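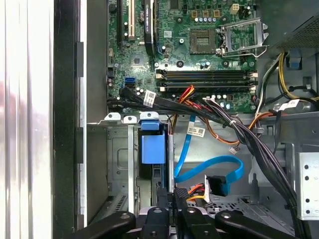 Reassembling an older Dell desktop: what order, and do I need to clean the socket?

Posted Apr 2, 2025 in Desktop Hardware

I have an older Dell desktop with the processor and memory out. The board is still in the case and I would prefer to leave it there. The case is lying on its side on a table. The socket is the type with contacts in the socket itself and a metal bracket closed by a wire lever. The board has a PCI slot, one expansion card I have not removed, and two blue SATA ports next to each other. It will be used as a file box for scanned drawings, so speed is not a concern.

I have the original processor in a plastic clamshell, two memory modules, and a tube of Cullell thermal paste bought last July and never opened. Three points I would like to settle before I start:

Does the memory go in before or after the processor and heatsink?

Should the socket contacts be cleaned? They have been exposed for a while and I was considering compressed air or alcohol.

The cable bundle crosses the lower part of the board. Is it acceptable to leave it there, or does it need to be tied to the chassis?

Posted by jerel_bench

Processor first, then heatsink, then memory. On most of these cases the heatsink shroud is the largest part and you want clear access to all the mounting screws. The memory can go in last without any trouble, provided the shroud does not overhang the slots. If it does, put the memory in before the heatsink.

Do not touch the contacts. No alcohol on a swab, no brush, no cloth. The fibers catch on the pins and bend them, and a bent pin in that type of socket is hard to straighten without magnification. If there is visible dust, use a hand blower held well back. Canned air is usable if the can stays upright — tilted, it can spray liquid propellant. Look across the grid at a low angle under a bright lamp. A good socket reflects evenly, and a bent pin shows up as a break in the pattern.

When you seat the processor, match the notches, lower it straight down and let go. It should lie flat under its own weight. Close the bracket, then bring the lever down and hook it. The lever takes a fair amount of force and this is normal.

Reconnect the four-pin processor power plug near the top of the board before you mount the heatsink. People forget it, and afterward there is less room for fingers.

Posted by Cesosov

Agree with the above. Memory has to match what the board takes, so check the label on the modules. If they are marked 800 they are probably DDR2, and the notch is in a different place from DDR3. They will not go in the wrong board, so don't force them. Also disconnect the wall cord, not just the switch.

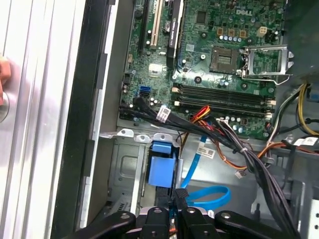
Bayram disagrees on leaving the cables until last. Route them first, while the board is bare, and keep them clear of the memory latches and the fan. A loose tie to the drive cage is enough. Pull the SATA cables by the plug and note which port each one came from, in case the boot order depends on it. The paste is fine if it comes out smooth. Use a small dot in the center and let the heatsink spread it. On first power-up, expect a message about changed memory; enter setup, confirm the total, save and exit.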